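Borirville Home Guides
Search this guide Enter a word or part number Go
Print this page | E-mail this page

Section 4: Papering and fitting out a small workroom

This section covers the walls, the Gromex hanging rail, the light and the storage of small parts. Finish the floor and any electrical work in Section 3 before you start. If the room has bare plaster, allow it to dry fully and seal it as described in Section 2.

4.1 Before you paper

1. Clear the walls. Take down hooks, shelf brackets and old cable clips.
2. Fill holes with a fine filler. Leave it to set, then sand it level.
3. Wash the walls with warm water and a little sugar soap. Rinse and leave overnight.
4. Brush on a coat of size. It should feel slightly slippery when you slide the paper over it.
5. Check that every roll has the same batch number. Rolls from different batches can differ in shade, and this shows most on pale backgrounds.

Caution: turn off the power at the consumer unit before you loosen a socket or switch plate. Do not put paste near an open fitting.

4.2 Hanging a patterned paper

Large patterns use more paper than plain ones. Read the repeat on the label and add one full repeat to the height of each drop. Leaves and flowers are easier to match by eye than stripes, but they look wrong if the stems do not meet at the joins.

1. Draw a plumb line one roll's width from the corner, less a finger's width for the turn.
2. Cut the first drop and mark the top on the back in pencil.
3. Paste from the middle outwards. Fold the ends in and leave to soak for the time given on the label.
4. Hang to the line and smooth down with a dry brush.
5. Match the second drop at eye level first, then work up and down.
6. At an inside corner, cut the paper so that a narrow strip turns on to the next wall. Start the next wall with a fresh plumb line.
7. Trim at the top and bottom with a sharp knife and a broad scraper. Change the blade often.

Note: wipe paste off any metal trim or framing while it is still wet. Dried paste leaves a dull mark that is slow to shift. 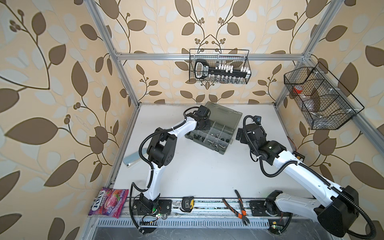 Florante Maglaya: Step 6 is worth reading twice. I carried one full width round the corner in my back room and it creased within a week, so I stripped it and did it again with the fresh line. The paste instructions worked well, though I soaked mine a bit longer than the label said.

4.3 Fitting the hanging rail

The rail is supplied in one length of 1123 mm, with brackets, screws and end caps. It may be cut down with a hacksaw. Leave new wallpaper to dry for two full days before drilling through it.

You will need a drill, a masonry bit to suit the plugs, a spirit level, a pencil and masking tape.

1. Hold the rail against the wall and mark the height you want. Most people set it so that the lowest item clears the worktop by a hand's breadth.
2. Run a cable and pipe detector over the area. Move the rail if it signals.
3. Stick a piece of masking tape over each drilling point. It stops the paper tearing.
4. Mark the bracket holes through the tape at spacings of 198 mm.
5. Drill, clear the dust and push the plugs in flush.
6. Peel the tape back slowly, keeping it close to the wall.
7. Screw on the brackets, slide the rail in and fit the end caps.
8. Check the level, then tighten each screw a quarter turn.

Caution: plasterboard walls need the hollow-wall fixings, sold separately under part number 59. The plugs in the box are for brick and block only.

Baskets with loops or handles can go straight on to a bar. For jars and tins, use the shelf insert. Put heavy items close to a bracket and keep glass off the rail altogether if children use the room.
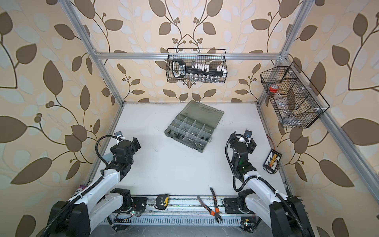
Fig. 4b. Wire-mesh basket on a crossbar.

4.4 Lighting the worktop

A single ceiling light puts your own shadow over the work. Fit a second lamp to the side, opposite the hand you write with. A lamp marked 4000 K gives a fairly neutral light that suits sewing, model making and small repairs. Keep the lead away from the front edge of the worktop.

Wallpaper with a cream ground will look a little yellower under a warm lamp. If you are choosing paper and lamp together, tape a sample to the wall and look at it after dark.

4.5 Storing small parts

Mixed tins waste time. Use a flat box with dividers for washers, O-rings, screws and beads.

1. Sort by type first and by size second.
2. Put the parts you use most in the compartments nearest to you.
3. Check that the dividers sit right down on the floor of the box. Thin washers slide under a raised divider.
4. Keep rubber parts out of direct sun and away from oil. Throw away any that are cracked or sticky.
5. Close the lid and fasten the catch before you lift the box.

Note: the Ogura divided box and the Starkbridge drawer unit both fit under the rail at the height given in 4.3. Labels for either can be written in pencil on masking tape and changed as needed.
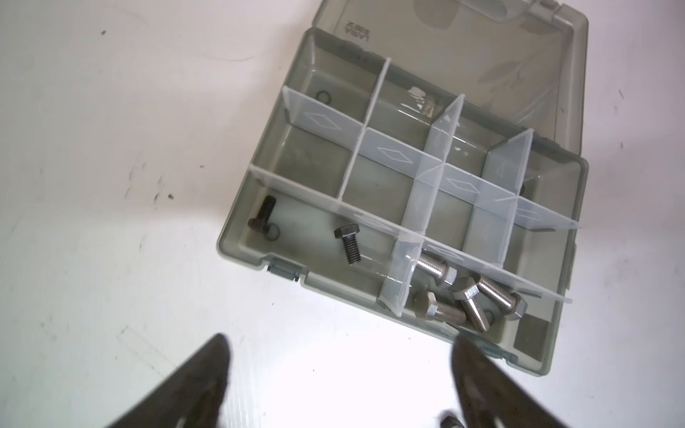
One reader wrote in to say that sorting by size first had suited her better for plumbing spares, where a washer and an O-ring for the same tap are wanted together, and she asked for this to be added. Either order will do if you keep to it.

4.6 Care

Dust the paper with a soft brush twice a year. Wipe the rail with a damp cloth and dry it. Check the bracket screws each August and tighten any that have worked loose. Do not use bleach or cream cleaner on the end caps.

Continue to Section 5: Worktops and vices.

Contact us | Copyright Borirville Home Guides | Back to top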